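About Ullham Bird Gardens

Ullham Bird Gardens is a small breeding and education centre for softbill birds. We keep and breed turacos, hornbills, starlings, fruit doves and a few pheasants, and we are open to visitors from spring to autumn. The collection began as a private one, with two aviaries behind the house, and became a registered charity once it had outgrown the garden.

The site covers 12 acres of old orchard and rough pasture. Most of the aviaries are planted with laurel, bamboo and elder, so the birds have cover and somewhere to nest. This means you may need to stand still for a while before you see anything. The heated house at the top of the site holds the smaller African and Asian species and is open all day, except during feeding.

What we do

Our main work is breeding. Each pair is matched using records shared with other keepers, and young birds go to other collections on exchange or loan. We do not sell birds to the public. Eggs are left with the parents wherever possible. If a pair has failed twice, we move the next clutch to the incubator room and hand-rear the chicks on fruit, soaked pellet and insects.

We also ring and weigh every bird once a year and keep the results on paper as well as on the computer. The paper cards go back to the first pair of turacos and there are now 3002 of them. Researchers are welcome to ask for copies.

The Mirnier Room

The Mirnier Room is our indoor space, next to the tea hut. It seats 40 for talks and has level access from the car park. School groups use it in term time, and it can be hired in the evenings and through the winter, when the gardens are closed.

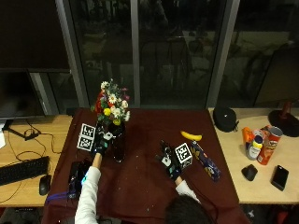
A vase of flowers on a table at the Mirnier Room.

Hire charges go towards the feed bill. Tables, chairs and the use of the kitchen are included. Please ask for the current rates when you get in touch.

Schools and groups

Last season 672 pupils came to us on organised visits. A visit lasts two hours and includes a walk round the aviaries, a look at feathers and old nests, and time to draw. We can send worksheets beforehand. Groups of adults are also welcome - camera clubs usually prefer May, when the cocks are displaying and the leaves are not yet too thick.

Supporting us

We receive no public funding. Income comes from admissions, room hire and our adoption scheme, which has over 1000 members. The Strömberg aviary, a planted flight for hornbills, was paid for entirely by adopters.

Dogs cannot be admitted, apart from assistance dogs, and these must stay out of the heated house.

Page last updated 2021-08-28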